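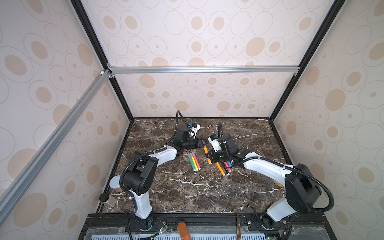

Asatholm, November

I own too many markers. I have known this for a while, but last night I needed a green one to label a box and had to go through two drawers, a pencil case and the side pocket of a bag before I found one that wrote. So this morning I got all of them out and went through them.

There were 45. I only counted because I wanted to know how big a container to look for. Most came from school supply sales, a few from jobs I left years ago, and there was a set of 12 that I bought at Stilari in the spring to make signs for a yard sale. I never had the yard sale. The signs are still in the closet, blank.

The sorting was simple. I took a pad of cheap paper and drew one line with each marker. If the line was solid from one end to the other, the marker stayed. If it faded before the end I put the cap back on, set it tip down in a mug and gave it another try after lunch. That saved four of them, which is more than I expected. The ones that were still scratchy went in a bag for the drop box at the library on Soomro Street.

I ended up throwing out 16. The purples were the worst by far. I don't remember using purple for anything, so I can't say why.

The last group took the longest, and it was only 7 markers. Two reds, two oranges, a green, a yellow and a blue. These are the ones I want in the kitchen, where I use a marker nearly every day for freezer bags, leftovers and the date on the flour. Having two reds seemed silly until I remembered that red is what I use for anything with chili in it, and that I lose a red about every other month. The second orange can probably go. I haven't decided. Orange is for soup and I make a lot of soup when it gets cold.

The marble top is not a great surface for any of this. It's dark brown with white veins, very nice to look at, and round things roll on it. It also doesn't show crumbs, so I wipe it on a schedule and not when it looks like it needs it. If I were doing it over I would put down a dish towel first and lay the markers out on that. I had the jar of spice standing at the front, and I left it there because I still had to write a label for it. It's orange-brown and so are two other things I keep, and I have mixed them up more than once. The worst was in a rice pudding.

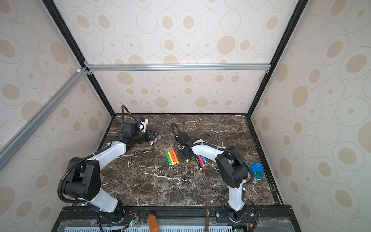
For storage I tried three things. First was a tall glass, which tips over as soon as there are more than five markers in it, all leaning one way. Second was a flat tray from the Talirau desk organizer I got as a gift. It fits the markers fine but takes up more counter than I want to give it. Third was an old coffee mug with a chipped handle, and that's the winner for now. They go in caps down. I read once that it matters for this kind of tip, and it can't hurt.

The rest of the good ones went into a shoebox on the closet shelf next to the blank signs. I wrote MARKERS on the end of it in green.

While I was at it I did the labels. I use masking tape, the one-inch kind, and I write the name and the month. Paper labels look better but they come off in the dishwasher and leave glue, and then I'm standing there with oil and a rag. Tape peels off in one piece. I did the spice jars, the flour, two kinds of lentils and a bag of something from the freezer that I'm fairly sure is stock.

Things still on the list:

A new black marker with a fine tip. I came out of this with no black at all.

More tape. I'm down to the last few feet.

The pen drawer, which is worse than the markers were. I opened it and closed it again.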